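Against the Monthly Service
Codell workshop notes, 13 January 2019

A hand-held gripper is a small machine, and it gets looked after like a small machine, on a calendar. Someone puts a line in the diary for the first week of the month, the tools come back to the bench, the pads are wiped, the screws are checked and the whole lot goes out again. I think this is the wrong way to run them. The service should be tied to the session, done on the floor by the person holding the tool, and it should be short enough that it gets done.

My reasons come from the rig we keep at Codell, which we call Mando. Mando is a pair of hand-held grippers, the backpack that goes with them and the cables between. It is used for recording household tasks at washbasins, clothes rails and the like. The tools carry printed markers, and the position of each tool is worked out partly from those markers. The mechanical side is simple. Most of what goes wrong is at the surface: the pads and the prints.

Take the pads first. The gripping face is a fine mesh, and a fine mesh holds whatever is put into it. Toothpaste is the worst thing we deal with. It goes in as a paste and dries as a filler, and after that the pad behaves like a smooth pad with a pattern drawn on it. A smooth plastic cup will start to turn in the grip before anyone notices that the face has changed.

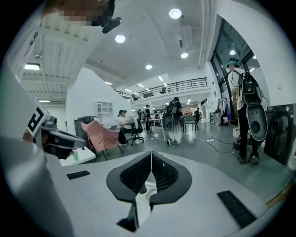
The usual objection is that a pad is a wearing part and should be swapped on a fixed interval. I have no quarrel with swapping pads. The trouble is that a month is no measure of wear. A pair of tools may sit in its case for three weeks and then do a week of cups and toothbrushes, and the diary can't tell that week from the ones before it. We log grip cycles instead. Our last set of pads came off at 259 cycles with the rim lifting on one side, a good deal earlier than I would have guessed, and the calendar had them down as nearly new.

When pads are changed, change both on the same tool. One new face against one old one gives a grip that pulls to the side, and the operator corrects for it with the wrist without knowing. The recording then contains the correction. I would sooner lose the remaining life in one pad.

The markers are the second matter, and I'm less patient about them. A printed marker has no moving parts, so people treat it as having no maintenance. It has plenty. Edges lift. Corners get rubbed grey by the inside of the case. A damp thumb leaves a film that shines under ceiling lights, and a shiny black square can be read as a white one at the wrong angle. The remedy is a dry cloth and a look at each face, turned slowly under the room lights — the actual room lights, since a lamp on the bench will not show the same glare.

Jiang is the name we gave the checking routine, after the folder it was first saved in. It asks for 2 things before the first take and 2 things after the last. Before: wipe every marker face, then open and close each tool fully and listen. After: brush the pads along the grain of the mesh, then look at the screws that hold the marker mount. It takes three minutes when done properly. I have timed it at less, and in those cases I went back and found a face that had not been wiped. 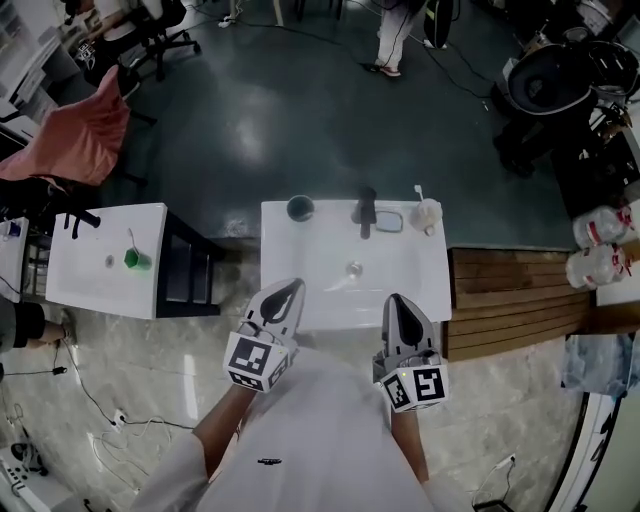
Work at a basin is where the session rule earns its keep. The fingers go in low over the counter, close to hard edges, and a marker mount sits far enough from the fingers to be knocked without the operator feeling much through the handle. A knock can shift the mount by less than the eye will catch. The tool still opens and closes, the marker is still read, and every position that comes out is wrong by the same small amount. A calendar service will find that fault eventually. By then there may be weeks of recordings with the error in them, and no way to say which day it began.

For this reason we now use a check block. It is a plain seat with a stop at the back. The tool goes into it closed, the reading is compared with the one from the start of the session, and if the two disagree by more than our limit the session is marked and the mount is reset before anything else is done. Follard, our older pair, went through most of last winter without a block. I would not trust the left-hand readings from that period, and I have said so in the log.

There is a fair case against all this. Operators are there to do the task, and each added step is one they will come to resent. Handing the work to the bench also keeps it consistent, as the same hands do it every time. I accept the second point for anything that needs a tool taken apart. Springs, bearings and connectors should stay with the bench, and an operator with a screwdriver on the floor is a bad idea. Wiping, brushing and seating a tool in a block are another sort of job, and they need to happen where the dirt is.

Cables I would put on the session list as well, though I have not won that argument here. At present they are checked monthly. The strain is at the backpack end, where the lead bends each time the wearer turns, and our last two failures were both within a hand's width of the plug. I have asked for the lead to be bent and watched for dropouts at the start of each day, and the request is in the January list.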